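The question of chores: where household and shop-floor machines stand

Readers of this blog will know that I have spent much of my working life in small-scale packing and light assembly, and that I take an interest in whatever promises to relieve people of the duller parts of it. The question put to me most often is whether machines can yet do the ordinary jobs: clearing a draining board, sorting the recycling, putting caps on bottles. My answer has been cautious for several years. It remains cautious, though the reasons have changed.

A distinction should first be drawn between the fixed line and the general helper. The filling line at Jurkoncombe, where I was employed for a long period, put caps on 2,700 bottles in an hour and did so without difficulty. Every bottle was the same height, every cap came down the same chute, and the floor was bolted and levelled. When the supplier altered the neck by a very small amount, the line stopped until Friday. A machine of that kind does one thing. It should not be taken as evidence about kitchens.

The general helper is a different proposition. It is expected to come to a table it has not met before, find what is on it, and deal with it. Progress here has been considerable. Folding a towel, which was for a long time a matter of many minutes, is now done at a tolerable pace under good conditions. Picking up a mug by its handle is no longer thought remarkable. The Poketti arm, which I was able to watch for most of a day at the Lunton open workshop in November, moved 40 assorted items from a tray to a shelf and dropped very few of them. I would have been content to employ a school leaver on that showing, provided the school leaver got quicker.

Bottles are another matter, and clear plastic ones in particular. There are several difficulties, and they arrive together. A transparent neck offers a camera very little to go on, as most of what is seen through it belongs to the table or to whatever is behind. An empty bottle weighs next to nothing and moves when it is touched. The wall gives way under a firm grip, and a gentle grip allows the bottle to turn with the cap. A person resolves all of this without thought, chiefly by feel. The thread is found by turning the cap backwards a little until it settles, a habit most of us picked up as children and could not readily explain.

The usual remedy is a holder. If the necks are kept upright and at a known spacing, a good part of the problem goes away, and the machine may be left to attend to the thread alone. I have no objection to this in a workshop, where jigs and holders have always been used by people as well. In the home I am less persuaded. A household that must first place its bottles in a holder has already done a fair share of the work, and will reasonably ask what it has paid for.

Cost also deserves a mention. A second-hand arm of modest reach may be had for £4,000, and the Whitfield gripper, which is the one generally recommended to small firms, adds a further £700. Neither figure includes the time of the person who sets it up, and in my experience that time is always underestimated — often by the very people who have done it before. For a firm with a steady run of identical goods the sum may be recovered. For a firm such as my last one, which changed its products with the seasons, I do not believe it would have been.

My present view is therefore as follows. On the shop floor, machines can take on a chore where the chore holds still. In the home they can manage certain parts of certain chores, with somebody near at hand. Capping and uncapping, rinsing, and sorting by material remain on my list of tasks to be looked at again next year, together with the emptying of a dishwasher, on which I have received a number of letters. I shall reply to those separately. 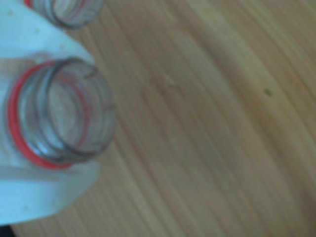 Two clear bottle necks in a pale plastic holder, one with its red ring in full view.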